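Hobby & Home Wiki > Textiles > Printed Cloth > Camouflage fabric (household use)

Main page – Browse – Recent changes – Random article – Talk

Camouflage fabric (household use)

3406 views 12 comments Share

Camouflage fabric is cloth printed, dyed or woven with irregular patches of color, most often greens, browns and tans, in shapes borrowed loosely from leaves, bark, shadow and dry grass. It began as a practical cloth for soldiers and hunters, and it still does that work, but a great deal of it now lives a quieter life in closets, laundry rooms and sewing baskets, as jackets, hoodies, blankets, cushion covers and the lining of many a school backpack. This article is mostly about that quieter life: how the cloth looks and behaves at home, how it is folded and laid out, and how it is washed so that it keeps its color for a good long while.

Names and varieties

In everyday talk the whole family is simply called "camo." Fabric sellers divide it more finely, usually by the landscape it brings to mind. Woodland prints lean on dark green and brown. Desert prints are paler, with sand and tan doing most of the work. Bark prints have long upright markings, and the so-called fashion camos may be pink, gray, blue or anything else that takes the designer's fancy. There is no firm agreement on where one kind stops and the next begins, and two shops can quite cheerfully sell the same bolt under different names.

The print may sit on almost any base cloth. Cotton twill is the old favorite for trousers and jackets, being sturdy and pleasant to sew. Ripstop, with its fine grid of thicker threads, is chosen where snagging is likely. Fleece and sweatshirt knits are used for hoodies and throws, and these are the ones that people tend to get attached to, the sort of thing that goes on the back of the couch in October and stays there until spring.

Appearance

A good camouflage print has no clear top or bottom at first glance, though many do have a direction once the cloth is spread out. Elongated patches tend to run one way, and a tan streak that looks accidental in a folded garment turns out to have cousins all along the length. The outlines are jagged or wavy, and the lighter colors are generally used more sparingly than the dark ones, as narrow marks threaded between larger areas of green and brown.

The same cloth can seem to be two different things depending on how it is lying. Bunched up, the patches fold into one another and the whole reads as a mottled olive, with the deeper creases going nearly black. A plain lining or edge in khaki or mustard tan shows up strongly against it, and many makers choose such a color on purpose, finding that it warms the greens. Smoothed flat, the pattern opens out again and the separate colors can be told apart.

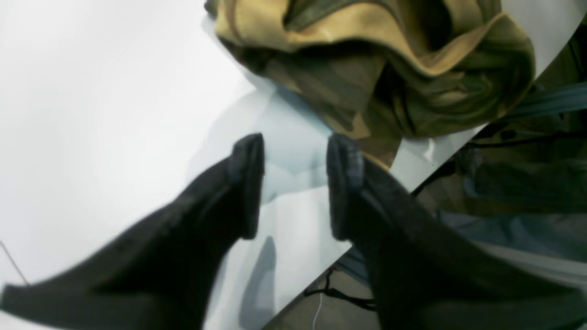
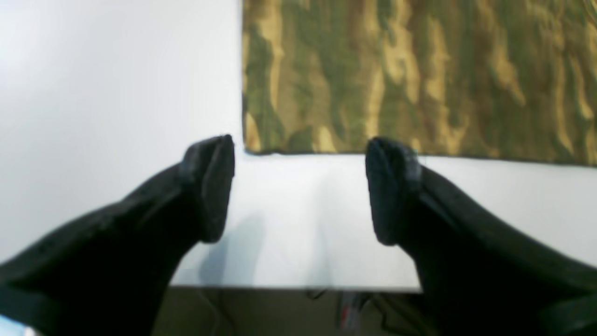
Green and tan camouflage cloth on a white surface.

The size of the repeat matters a good deal to anyone sewing with it. A small repeat suits children's clothes and little bags, while a large one wants a broad, uninterrupted panel – the back of a jacket, say, or a bedspread – to look its best. Home sewers are often told that camo needs no pattern matching at the seams, and for most projects this is perfectly true. With strongly upright prints it is still worth cutting all the pieces in the same direction, or one sleeve will seem to lean against the other in a way that is hard to name and impossible to stop noticing.

Laying out and folding

A pale, clear table is the kindest place to sort or fold dark printed cloth. Stray threads, lint and missed buttons all stand out against it, and the edge of the fabric is easy to find, which is harder than it sounds on a patterned bedspread. Good daylight helps too. Many people save the job for Saturday morning, when the table is free and there is no hurry.

The usual way is to shake the piece out, lay it down loosely, find one corner and work away from it with the flat of the hand. Shallow ripples may be left alone, as they will settle under the weight of the fold. Heavier creases are best lifted and laid down again, pushing at them only moves them along. For a hooded garment:

Lay it face down and smooth the back.
Fold each sleeve across toward the opposite side.
Bring the sides in until they meet.
Turn the hood down over the folded sleeves.
Fold up from the hem, once for a drawer or twice for a shelf.

Thick hoodies can also be rolled, hem first, and tucked into their own hoods. The result is a neat and rather endearing bundle that travels well.

Washing and care

Printed camouflage fades in sunlight and with hot water, and the greens usually go before the browns. Turning the garment inside out, washing cool with other dark things and drying in the shade will slow this down considerably. New pieces may give up a little dye in the first wash or two, so the white towels should wait their turn. Bleach is best kept away altogether. Fabric softener does no harm to ordinary cotton, although it can spoil the finish of a water-resistant jacket.

A faded camo is by no means ruined. There are people who much prefer it that way, and the Grerwood Cloth Fair has a whole table given over to well-washed jackets, some of them softer than flannel.

Buying by the yard

Heavier cloth, suitable for outerwear, weighs in the region of a dress denim, while 200 gsm is a comfortable middle weight for shirts and light covers. The Kokico mill shop in Fedville sells woodland twill from bolts and keeps a remnant bin near the door, and Khoo Fabrics winds its camo sewing thread in 1000 yard spools, in an olive that disappears nicely into most green prints. Remnants are a cheerful way to begin, and even a short end will make a cushion front or a pair of knee patches.

See also: Twill – Ripstop – Fleece – Folding knitwear – Removing lint

Share this article 200 shares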